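旧物归类与社区共享：卡克布里奇的家庭收纳指导计划

本刊特稿

在卡克布里奇（Karkbridge）老城区，住宅面积普遍偏小，楼龄偏高，三代同住的家庭不在少数。长期以来，当地居民服务中心收到的来信里，与邻里噪音、管道维修并列的，还有一类不大起眼的诉求：家里的东西放不下，也找不到。五年前，中心据此设立了家庭收纳指导计划，由区内的社会服务机构萨法维（Safavi）承办，面向独居长者、新生儿家庭及行动不便人士提供上门协助。

计划实施至今，累计服务家庭2,085户。据萨法维公布的年度工作报告，申请人当中以长者居多，其次为家中有学龄前儿童的住户。报告指出，物品堆积对居住安全的影响往往被低估，过道受阻、灶台周边杂物过多、药品与食品混放，均属上门评估中常见的情形。

计划负责人法拉·翁（Farah Ong）表示，指导工作的首要原则是尊重住户的生活习惯。工作人员不得擅自丢弃任何物品，也不得以整洁美观为由要求住户更换家具。每次上门之前，须由两名工作人员共同完成书面评估，列明住户希望改善的区域、日常取用物品的频率以及行走路线。评估结果经住户确认后，方可进入整理阶段。

“许多长者对旧物有很深的感情，外人看来是一只空铁盒，对他来说是几十年的家用账。”法拉·翁说，“我们要做的，是让他伸手就能拿到，弯腰不会摔倒。”

在具体做法上，该计划主张先定位置，后添容器。厨房、玄关与卧室床边被列为优先区域，原因在于这三处每日使用次数最多。工作手册规定，常用物品应置于腰部至视线之间的高度，重物一律置于低处，玻璃器皿不得叠放于柜顶。药品须单独存放，并以大字注明服用时间。对于视力减退的住户，标签字体须经本人试读，字迹以深色写于浅色底面为宜。

标签的使用一度引起讨论。部分家属认为，在自己家中贴满字条有失体面，亦有住户担心来客误会家中有人患病。经多次征询意见，手册在去年六月作出修订，将标签改为住户自选项目，并允许以颜色、图案或固定摆放位置代替文字。修订后，接受标签的家庭反而有所增加，其中不少是由家中孩子动手书写。

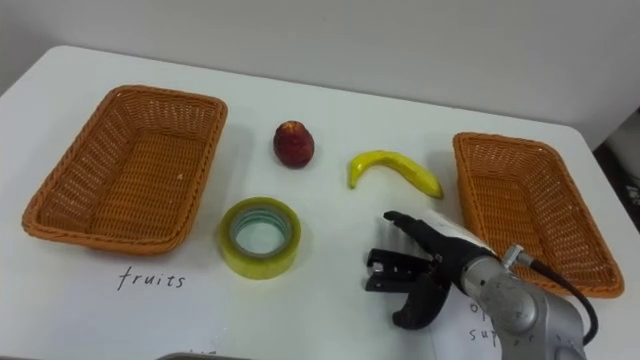 与上门服务同步推行的，是设于旧邮局一层的物品共享站。共享站由泽腾特（Zatent）物业公司提供场地，登记在册的可借物品有200件，包括折叠梯、缝纫机、婴儿浴盆、电钻以及节庆餐具。居民凭住址证明办理借用手续，借期通常为两周，逾期可申请延长一次。共享站的用意在于减少各户重复购置：一架折叠梯一年之中用不了几回，却要常年占据阳台一角。

阿菲克·西曼君塔克（Afiq Simanjuntak）自共享站开放起便担任管理员。他介绍说，借用最频繁的是缝纫机和大号蒸锅，前者集中于开学前后，后者集中于节日。归还物品须当面查验，如有损坏，由共享站先行维修，再视情况与借用人商议费用。共享站后间辟有一处小型维修角，每逢周六开放，由退休技工指导居民更换插头、磨刀、修补椅脚。

维修角的设立，也使部分原本打算丢弃的旧物重新得到使用。萨法维在报告中列举了若干事例：一台停转多年的落地风扇经更换电容后交由共享站出借；一组拆下的柜门改制成晾晒架；一户居民捐出的木制算盘，现由附近小学用于课堂展示。报告同时承认，共享站的存放空间已近饱和，对体积较大的捐赠物品，目前只能登记信息，由有需要者与捐赠人自行联系。

经费方面，计划的日常开支由居民服务中心拨付，容器、标签纸及防滑垫等耗材由零售企业赫维内罗（Hevinero）按成本价供应。根据双方协议，企业不得在住户家中张贴广告，工作人员亦不得向住户推荐特定品牌。法拉·翁认为，这一条款对维持住户的信任十分必要。早期曾有居民误以为上门指导是推销活动，拒绝工作人员入内，中心其后统一印制了工作证件，并开通电话核实服务，情况才逐步改善。

人手不足仍是计划面临的主要困难。按照现行标准，一次完整的上门服务包括评估、整理与回访，前后历时数周，遇到住户中途改变主意，时间还要延长。申请人如今从递交表格到首次评估，等候期明显长于计划初设之时。为此，萨法维拟将部分基础内容改为小组讲座，由居民先行学习分类、定位与定期清点的方法，确有需要者再安排上门。

讲座的首场定于5月29日在旧邮局二层举行，内容为厨房储物与食品保存，讲者将说明干货、根茎类蔬菜及鲜果的存放条件，并就冰箱内部的分区作现场示范。第二场则以衣物换季为题，日期有待场地安排确定后另行公布。两场讲座均不收费，居民可致电服务中心或亲临共享站登记。

对于计划的长远方向，居民服务中心的态度较为审慎。中心在答复本刊查询时表示，现阶段无意将服务扩展至其他城区，待等候期缩短、共享站的存放问题得到解决之后，再行研究。阿菲克·西曼君塔克则更关心眼前的事务：共享站的登记簿至今仍以手写为主，他正着手将借还记录逐页录入电脑，预计六月底完成。录入期间，借用手续照常办理，缝纫机的预约请提前一周提出。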